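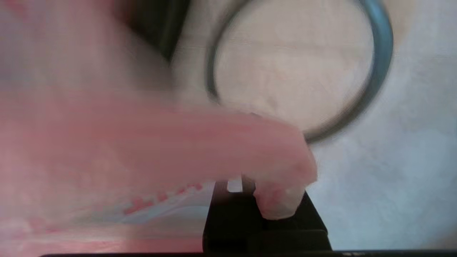
The wrist camera on the Kivport arm is due for its exposure check whenever the gripper has been off, and the gripper came off this week to replace a finger screw that had started to back out. I put it back on with the same shims and torqued the four bolts in a cross pattern. Then I powered up and looked at the picture before moving anything under program. Focus is fine. The straight edges low on the black finger are clean, while the pink thing resting on top of it and the teal ring behind are both smeared sideways. The finger moves with the camera, so a shift in focus would have softened it too. I left the lens alone and went to the exposure settings.

Jan 15, 2021
7 min read

Exposure was on auto. It must have gone back to that when the camera lost power, the same as it did in September. Hubert Zwahlen wrote a startup script after that one which is supposed to put the manual values back, but the script looks for the camera by port, and I had plugged it into the other port on the hub. It logged one warning line and carried on. I moved the plug back, restarted, and the values loaded. I have put tape over the second port until the script is changed.

Things I went over while the covers were open:

- Cable at the wrist. The loop was tighter than I like with the last joint turned all the way over. Gave it more slack and moved the clip one hole down.
- Finger pads. Wiped with alcohol. The left one has a nick near the tip, still usable.
- Finger screws. The new one has thread locker on it. Checked the rest with a driver, none moved.
- Camera bracket. Tight. The rubber washer on one side is flattened and should be changed next time.
- Gripper homing. Ran it 6 times, same closed position each time.

Next I went through the frames saved with auto exposure still on. The ones over the tile are useful for this because the floor gives you straight lines to compare with.

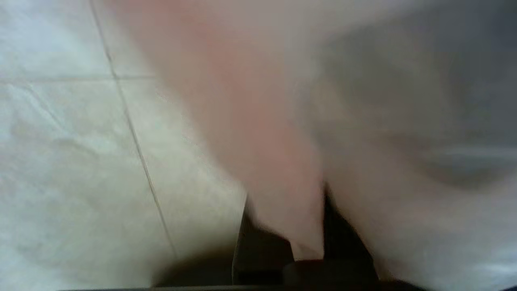

Auto exposure. Grout lines readable on the left, everything close to the fingers soft.

The grout lines are thin and still have good edges, so at that instant the camera can't have been sweeping fast over the floor. The blur is on the near side. Anything that close crosses a lot of pixels for a small movement, and auto was holding the shutter open too long for it. It also goes dark down by the fingers. Shortening the exposure will make that worse, so the ring light has to come up to make up for it. Yupanqui has the note with the old light settings. I could not find my own copy.

Frames with no edge in them at all are a separate problem. The alignment step looks for lines, and when it has none it should stop and report. On the old software build it kept the last good offset and went on without a word. The current build, 797, is meant to fix that. I fed it one of today's frames that is gray-blue at the top and rust-orange at the bottom, with nothing sharp anywhere in it. It stopped and reported no features. Good. Did it again after a restart and got the same result.

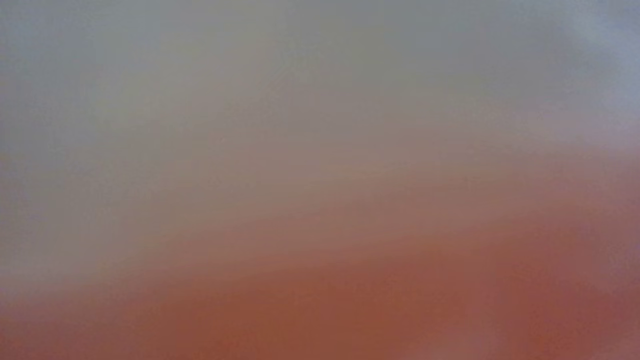
Still to do

Change the startup script so it finds the camera by serial number and stops if it can't. Hubert has said he will take this.

Get the ring light settings from Yupanqui and write them on the card inside the cabinet door.

Order rubber washers and a pair of finger pads from Gimar. Last order went to the Stistorthorpe address by mistake, so check the delivery line.

Redo the hand-eye calibration before anyone uses the pick routine. I did not get to it. The arm is parked and the key is in the drawer.

Recent entries
Wrist cable, third replacement
Homing switch on the Kivport gripper
Ring light flicker
Moving the cell controller to the new cabinet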